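Search this site Search Go

Dec 15, 2019

Back on the Nilmont yard. Mowed the front, then whipper-snipped along the fence where the couch grass has got away again. The bare patch by the gate is no better — I'd blame the grubs, but the soil there is like concrete. 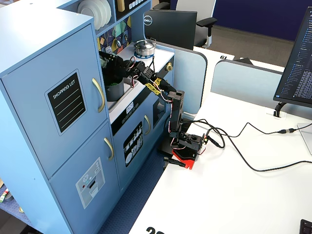 Hartmut Schmieder reckons it wants forking over and gypsum before any more seed goes down, and that we should've done it in July. Fair enough! Spread 4 bags, watered in for 11 minutes. Kisanholm job (441 square metres, mostly weeds) can wait till the mower blade's sharpened.

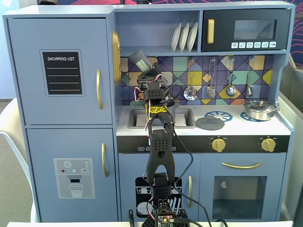
Toy kitchen, with the shopping list panel on the fridge door.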